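Wullangate dish back on the air after bearing replacement

The 22-metre radio dish at Wullangate is observing again after eight months off the air, and the first project through the gate is a survey of hydrogen gas in nearby dwarf galaxies. Members who have driven past the site over winter will have seen the dish parked pointing straight up. It is moving again, and the road to the visitors' fence is open from 8 in the morning until dusk.

The fault was in the azimuth bearing, the large ring that lets the whole structure turn from side to side. Operators had noticed the motors drawing more current than usual when the dish swung through south-west. By the end of summer the drag was bad enough that pointing errors were showing up in the data, and observatory engineer Primo Melis made the decision to stop.

"We could have kept going at half speed for a while," he told the October meeting. "The trouble is that a bearing like that gives you a bit of warning and then it gives you none."

The replacement was made by Tomell, which also supplied the original gearbox. It arrived by road in two sections. The old ring came out in pieces over several nights, with work stopping whenever the wind picked up, and the new one was levelled by hand with shims. Primo said the levelling took longer than everything else put together. The cable wrap was renewed while the structure was up on jacks, and the receiver cabin got a new floor.

What the dish will be looking at

The survey is led by Zoriana Stetsiuk and has been given 30 nights, spread between now and autumn. Neutral hydrogen gives off a faint radio signal at a wavelength of 21 centimetres, and the motion of the gas shifts that signal slightly up or down. By measuring the shift across a galaxy, astronomers can work out how fast it is spinning and how much mass it must contain. In small galaxies most of that mass is dark matter.

Her list includes 22 galaxies, all faint and most of them visible only from the southern hemisphere. Several have been measured before with larger telescopes, and these will be used to check the calibration. A small dish can't see fine detail, but it is good at picking up thin gas spread over a wide area, and an interferometer will often miss that gas altogether.

The data will be processed with a package called Peva, written by Frida Briem during her doctorate. It removes interference from satellites and mobile phones before the spectra are averaged. Interference has become a bigger problem at the site since the last survey, particularly in the evenings, and one part of the band is now blocked for much of the night. Frida has asked that anyone visiting leave phones switched off past the second cattle grid. Flight mode is acceptable. Smart watches count as phones.

The smaller Nechyporuk antenna, beside the workshop, stays in use for solar monitoring and student projects. It will get new control software in the new year and will be out of action for five days while that is done.

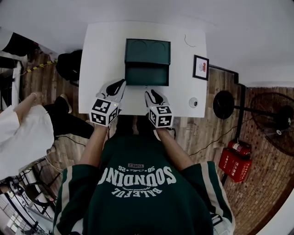
Hand-held grippers in use at a white table.

Open nights and talks

Funmilayo Osagie is running the open nights again this season. Groups are limited to 30 people, the control room can only be visited in groups of eight, and children need to be with an adult. Bring a torch with a red filter and a warm coat – it gets cold on the ridge even after a hot day. The optical telescopes will be set up on the grass if the sky is clear. If it is cloudy, the talk goes ahead in the hall and the radio dish keeps working as normal, so there will still be live data on the screen.

Remo Amato will give the first talk, on how hydrogen maps of our own galaxy were made in the years before digital receivers. He has several of the original paper charts and will bring them along. Doors open at 7 pm, and supper is provided. Bookings can be made through the office or by replying to this newsletter.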